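Dilmont 招募机器人遥操作示范采集员(兼职,Tumusstead 场地)

大家好,我们是 Dilmont 的数据采集小组,在 Tumusstead 的二楼办公。从今年5月开始,我们一直在做一个叫 Nevard 的项目,说得直白一点,就是请人来“带着”人形机器人做家里的各种小事,把每一次动作都录下来,再交给隔壁做学习系统的同事去训练模型。做了大半年,现有的采集员已经排不过来了,冬天还有新的一批任务要开,所以想再找40位新伙伴,一起把接下来八周的采集做完。

先说最要紧的几件事,省得您读到最后才发现时间对不上:

工作性质:兼职,按班结算
工作地点:Tumusstead 二楼采集室,必须到场,不能远程
报酬:每个完整班次530元,税前,每两周结一次
班次:上午班或下午班,每班四个小时,含休息
周期:八周,可以只报其中连续的四周
报名截止:2023年11月30日,星期四,当天午夜前收到的邮件都算

下面我们想慢慢讲。招聘启事写得太短,来的人往往不知道自己要干什么,到了现场才发现和想的不一样,两边都觉得可惜。您要是赶时间,看上面这几行和最后的报名方式就够了;要是有空,不妨泡杯茶往下读。

一、这份工作是做什么的

学习系统要学会“把拖鞋摆好”,光靠写规则是很难的。鞋子每次歪的方向都不一样,有时候一只压着另一只,有时候有一只被踢到柜子底下去了。我们人做这件事根本不用想,弯腰,伸手,捏住鞋帮,转一下手腕,放下。可是要把这个“不用想”的过程教给机器,目前比较管用的办法,还是由人一遍一遍地示范,让它从许许多多的例子里自己去找规律。采集员做的就是这些例子。

您会坐在(或者站在)操作位上,戴上头显和手部控制器,看见机器人的头部相机看到的东西,然后用自己的手去带动它的手。您抬手,它也抬手;您低头,画面就跟着往下走。刚开始会有一点点别扭,好像手臂变长了,又好像隔着一层厚手套在拿东西,大多数人练一个下午就能顺过来,也有人需要两三天,都是正常的,我们不会催。

任务都是很家常的。摆鞋、叠毛巾、把遥控器放回茶几、把散在地上的积木捡进盒子、拉上窗帘、把靠垫拍松放回沙发、把空杯子拿到水池边。每个任务我们会给一张任务卡,上面写着起始的样子、要做到什么程度算完成,以及这一轮希望您改变什么,比如“这一轮请用左手”,或者“这一轮请从更远的地方开始”。其余的部分由您自己决定。您觉得先拿哪一只顺手,就先拿哪一只,我们反而很希望看到不同的人有不同的做法。一个班里如果人人都用同一种姿势拿杯子,训练出来的系统就只认得那一种姿势,杯把换个方向它就犯难了。

采集室布置得像一间普通的起居室,铺了地毯,摆了坐具,靠墙的地方可以放鞋。每隔几天我们会把东西挪一挪,换个靠垫,换几双鞋,灯光也会调。第一次来的人常常说这里像某位亲戚家的客厅,我们听了挺高兴的。

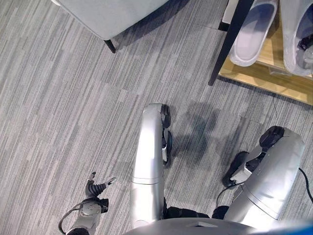

低头时的视角:银色的腿、踩在条纹地毯上的黑色脚掌,左下方是机器人的手,右上角的木台上有两只白拖鞋。

很多应聘的朋友会问,为什么还要练习“低头看”。我们在培训的第一天就会花不少时间讲这件事。平时我们自己走路、弯腰,眼睛的余光一直在帮忙,脚边有什么东西,心里大概有个数。戴上头显以后,余光没有了,您只能看见相机给您的那一块。所以我们要求每次开始动作之前,先慢慢低一次头,看看脚边、看看手在哪里、看看线缆有没有绕到不该绕的地方,再抬起头来看目标。这个动作也会一起录进去,对系统学习同样有用处:它也得知道自己的身体在哪儿。

还有一件事,老采集员都会提醒新来的人,就是慢。比您以为的慢还要再慢一点。在操作位上人很容易着急,总觉得自己抬个手都要半天,旁边的人一定等得不耐烦了。请放心,旁边的人真的不着急。一段干净、平稳、从头到尾没有犹豫的示范,我们可以用很久;一段匆匆忙忙、中间抖了几下的,多半要在复查的时候打回来重做,两头都费力气。

二、一个班次大致怎么过

到了以后先在门口换室内鞋,喝口水,看一下当天的任务单。接着和当班的现场技术员一起做开机检查,检查表贴在操作位旁边,一项一项打钩就可以,第一周技术员会全程陪着您做。

检查完就开始采集。每一节大约45分钟,中间休息一刻钟,休息时间也算在班次里,照样计酬。我们很认真地请大家把头显摘下来休息,走动走动,看看窗外,不要坐在操作位上刷手机,那样眼睛等于没歇。茶水间有茶、咖啡和饼干,冰箱里的东西除了贴了名字的都可以吃。

每一节里您会重复同一个任务很多遍,每做完一遍,技术员会把物件重新摆过,位置和上一遍有些不同,然后您再来一遍。做得不满意的,当场说一声“这条不要”,技术员就会标上记号。请千万不要不好意思说。示范做坏了是常事,杯子会掉,毛巾会滑,手指会勾住不该勾的地方,我们专门准备了摔不坏的杯子。有些失败的片段我们也会留下来,另外归一类,让系统知道什么样的情况算没做好。

班次的最后一段时间用来做标注。把当天的片段快速过一遍,给每一段写上一句简短的话,说明做了什么,比如“右手拿起靠垫,放到沙发左边”。语气平常一点就行,像您跟家里人说话那样,不需要写成说明书。标注软件叫 Wunderlich,是我们自己开发的,界面不算漂亮,但是学起来很快,只要会用鼠标、会打字就没有问题。Wunderlich 偶尔会卡一下,遇到了请点左上角的保存,再叫技术员。

三、我们想找什么样的人

说实话,我们对背景几乎没有要求。目前的采集员里有在读的学生,有退了休的中学老师,有做陶艺的,有白天带孩子、下午想出来换换脑子的家长,还有一位以前是开叉车的,手特别稳。懂不懂编程、会不会英语、有没有摸过机器人,都不影响录取。我们看重的是下面这些:

年满18周岁,可以合法在本地工作。
能够连续参加至少四周,每周至少两个班次,班次定下来以后尽量不改。
双手活动自如,能在操作位上坐着或站着完成一节采集。
戴上头显不会严重头晕。不确定的话没有关系,试操作的时候就能知道,万一不舒服随时可以停,试操作的车费我们一样报销。
愿意重复。这一条我们想多说两句。同一双拖鞋,您可能一个上午要摆很多很多遍,摆到做梦都在摆。有人觉得这很安静,很舒服,像织毛衣;也有人觉得受不了,第二天就想走。两种感受都很正常,只是请您在报名之前先想一想自己是哪一种。
愿意把想法说出来。任务卡写得不清楚,控制器戴着硌手,某个动作怎么做都别扭,请告诉我们。采集流程里有好多细节都是采集员提出来以后改的,连任务卡的字号也是。

左撇子非常欢迎。过去几个月录下的示范里右手用得太多了,这一轮我们很想把左手的部分补上来。个子特别高或者特别矮的朋友也请不要犹豫,操作位的座椅和支架都能调,不同的身高和臂展带出来的动作很不一样,这正是我们想要的。

戴眼镜的朋友常来问能不能戴头显。一般尺寸的镜框都可以,太宽的可能会夹,建议带一副窄一点的备用,或者戴隐形眼镜来。

如果您有癫痫病史、装有心脏起搏器,或者正处于怀孕期间,请先在邮件里告诉我们一声,我们会和您商量有没有别的岗位更合适。标注这部分的工作不需要戴头显,也同样缺人手,报酬一样。

四、培训和上岗

录取以后会有两天带薪培训,按完整班次计算。第一天上午讲安全,包括急停按钮在哪里、什么时候按、按了之后做什么。急停按钮随时都可以按,不需要请示任何人,按错了也绝不会有人怪您。我们宁可您一天按十次。下午开始练习低头、抬手、张合手指,先对着空气练,再对着软的东西练。

第二天会做几个完整的任务,由一位老采集员坐在旁边陪着。最后录一小段,和您一起看回放。看自己的回放是件挺有意思的事,很多人会在那时候第一次发现,自己拿东西之前原来总要先在空中停一下。

两天结束后如果双方都觉得合适,就正式排班。如果您觉得不合适,两天的报酬照付,不用写什么说明,跟我们讲一声就好。要是您很想做,只是动作还不太稳,可以再加一次练习,我们单独安排时间。

五、安全、录制和隐私

机器人运行的时候,采集区内只允许当班的技术员进入,其他人站在黄线外面。长发请扎起来,长项链、宽手镯和挂绳请放进储物柜,衣服穿舒服的就行,袖口不要太宽。地面上有线缆经过的地方请绕着走,看见线松了、翘起来了,请喊一声,不要自己动手去扯。

关于录制,我们想讲得清楚一些。每一段示范会保存头部相机的画面、机器人各个关节的数据,以及您手部控制器的动作数据。操作位那一侧没有装相机,您的脸和声音都不会录进训练数据里。如果有人不小心走进了机器人的视野,那一段会先挑出来,由我们的同事处理过以后再决定留不留。数据里采集员只用编号表示,编号和姓名的对照表单独存放,项目结束后销毁。

这些数据会用来训练和评估 Nevard 项目的学习系统,将来可能会有一部分公开给做研究的人使用。签协议的时候会有一页专门写这件事,字号不小,请慢慢看,看不明白的地方尽管问。您也可以勾选“不同意公开”,勾了以后照常录用,只是您的片段不会进入公开的那一部分。

六、报酬和其他

每个完整班次530元。因为设备故障而提前结束的班次,按完整班次算。您自己有急事要提前走的,按实际完成的节数折算。请假请提前一天发消息,临时生病当然不在此列,身体要紧,千万不要硬撑着来,戴着头显头晕是很难受的。

交通方面,Tumusstead 门口有公交站,下车走几步就到。骑车来的朋友可以把车停在后院的棚子里。开车来的话,我们的车位不多,先到先停,停满了只好请您停到路对面。

午饭不统一提供,茶水间有微波炉。上午班和下午班之间常有人一起吃饭,您要是愿意,可以带上饭盒来坐一坐。有一阵子大家轮流带自己腌的小菜,吃得很开心。

做满八周的采集员,我们会开一份工作证明,写明参与的内容和总班次。另外,项目组打算在结束的时候办一个小小的开放下午,请各位带家人来看看机器人用学到的办法自己摆鞋子。能摆成什么样,我们现在也不敢打包票,到时候一起看吧。

七、常有人问的几件事

有朋友担心做这个会不会很累。手臂会酸,尤其是头一个星期,肩膀也是。我们在休息区放了一张拉伸动作的图,跟着做一做会好很多。腰不好的朋友请选坐姿的任务,排班时在备注里写明就可以。

也有朋友问,能不能和家人或者朋友一起报。可以的,请各自发邮件,在正文里写上对方的名字,我们尽量把你们排在同一个时段。不过采集的时候每个操作位只坐一个人,说话的机会主要在休息时间。

还有人问到会不会按数量考核。没有这回事。我们会看片段的质量,也会和您聊怎么做得更稳,但是不排名次,也不设每天必须录够多少段。以前试过在墙上贴进度表,贴了不到一个星期大家都变快了,也都变毛躁了,后来就摘下来了。

如果您以前报过名没有录上,非常欢迎再来。上一轮名额少,好几位条件很合适的朋友都没能排进来,我们一直觉得过意不去。再次报名的请在邮件里提一句,可以免去电话沟通,直接约试操作。

八、怎么报名

请发邮件到采集小组的报名邮箱(地址见 Tumusstead 一楼公告栏,或者在前台领一张报名卡),标题写“采集员报名”,正文里告诉我们:

您的称呼和联系电话
惯用手是左手还是右手
可以参加的起止时间,每周哪几个半天有空
是否戴眼镜,有没有需要我们提前知道的身体情况
随便写几句为什么对这份工作感兴趣,长短不限,一句话也行

不需要简历,也不需要照片。不方便写邮件的朋友,把报名卡填好交给前台也是一样的。

收到报名以后,我们会在三个工作日之内回复,先通一个简短的电话,然后约您来做一次试操作。试操作不到一个小时,会请您戴上头显,带着机器人的手拿一拿、放一放软布和靠垫这类东西。它不算考试,没有分数,主要是让您亲身感受一下,也让我们知道座椅和支架该调到什么位置。来的时候穿双好脱的鞋子,门口要换鞋。

名额排满以后,后面报名的朋友会进入候补名单,有人退出时按报名先后联系。候补名单保留到这一轮采集结束,如果您不想留在名单上,回一封邮件,我们当天就删掉。

谢谢您耐心读到这里。有什么没讲到的,写信来问就好,小问题也没有关系,我们几个人轮流看信箱,都会回的。

Dilmont 数据采集小组

联系我们 | 版权所有 © Dilmont | 返回顶部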